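From: Gwilym Probert
To: workplace-change list
Subject: Re: [workplace-change] Who does the fridges now?

Dear Huw, and dear all,

I have been meaning to answer this since it came round and kept putting it off until I had a proper hour, so forgive the length. Put the kettle on, as my mother used to say to anyone who asked her a question.

Huw Mostyn wrote:
> We are being told that the stock and tidy-up jobs at Prosser will go
> over to the machines by the autumn, and that the people who do them
> now will be "moved into training roles". I would dearly like to hear
> from somewhere that has already started down this road. What do the
> training roles amount to? Is it a real job or a polite way of getting
> people to show the robot how it's done and then saying thank you and
> goodbye? I have 16 people asking me and I haven't got a good answer
> for any of them.
>
> Also, and this may sound daft, is it tiring? One of our women has a
> bad wrist and is worried about it.
>
> Huw

It doesn't sound daft at all, and I'll come to the wrist.

You'll remember that Atamley is a serviced building, so our lot never made anything. They kept the rooms going: clearing tables, filling and emptying the little fridges, putting cups back, wiping down. Jomden came in last May to set up the Urnuler programme, and the plan was very much as you describe yours. The small repeated jobs would be learnt by the robots, and the people who knew those jobs best would do the teaching. Sixteen of ours went over in the first group (the same number as yours, oddly enough) and I was one of them, having done the second floor for longer than I care to say.

What the teaching comes to, for most of the shift, is doing the old job with a gripper in your hand instead of your fingers. It has its own camera on, so whatever you reach for is recorded from the tool's side of things, and the robot is meant to learn from that. You take a task from the sheet, say "take out the items and close the lid", and you do it, and then you put it all back and do it again from a slightly different place. My own patch lately has been fridges. I never thought I'd have opinions about fridges but I have plenty now, chiefly that the top-opening sort are harder than the ones with a door, as you're reaching down past the lid and the divider and your own tool is in the way of what you want to see.
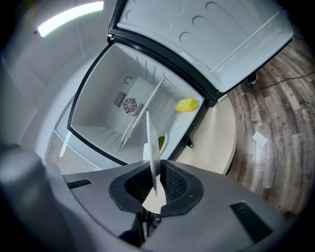 Fridge task, lid up, from the gripper's own camera. Yellow item in the right-hand section, green one nearer the front.

A run counts if it's done cleanly and at an ordinary pace. Our group had 349 fridge runs accepted in the first month, and by the time we moved on to the next set we were at 1135. I give you those because your managers will very likely wave a target at you, and you'll want something to hold it up against. The first month was slow because we were learning too, and I would ask them to put it in writing that the first month is allowed to be slow. Ours wasn't in writing and there were some unhappy afternoons over it.

Now, is it a real job? I've gone back and forth. There's more skill in it than I expected. A good run has to be smooth, and you have to stop yourself doing all the clever little shortcuts you've picked up over the years, like nudging something along with your knuckle or holding the lid with your elbow. One or two of our people found that quite upsetting at first, being asked to do a thing they were proud of doing quickly in a way that felt clumsy. Others took to it straight away, and not the ones I'd have guessed. The younger lads who play games all evening were no better than the rest of us, I'm pleased to report!

What has changed most is the company. When we did the rooms we worked in pairs and talked all morning. Teaching is done singly, one to a station, and for a while people were going home having hardly spoken to anyone. We asked for the stations to be put two to a room and for a proper shared break at half past ten, and we got both. It cost them next to nothing, and I'd put it at the top of your list, above the money even, though I know that won't be a popular thing to say.

On the money, we kept our grade and our hours for the length of the programme. What we haven't got is any promise about afterwards, and I can't pretend otherwise to you. Four of the group have since been taken on to check other people's recordings, which is steadier work and a bit better paid. Two went back to rooms, as the robots still can't be left to do those alone. The rest of us are on the programme until it's finished and then we shall see. If I were starting again I'd want that conversation before anybody picked up a gripper, while they still needed us to say yes.

And the wrist. Yes, it is tiring, though you feel it more in the forearm and the shoulder than you'd think, from holding the tool out in front of you. The reaching-down tasks are the worst for it. We swap tasks every forty minutes now, and we may change hands when we like. Please tell your colleague to ask to try the tool before she agrees to anything, and to try it for a good half hour. Five minutes tells you nothing. Table height matters as well, and I'd want her to have a say in hers.

I have a copy of the rota we ended up with, and the letter we wrote asking for the break, which you're welcome to take and change the names on. Write to me off the list if you'd like them, or ring, but not before nine as I'm on the bus and can't hear a thing.

Has anyone else on here had people moved over to the checking side? I'd be very glad to know how they were chosen. It was done rather quietly with us and there is still some feeling about it.

All my best to everyone at Prosser,

Gwilym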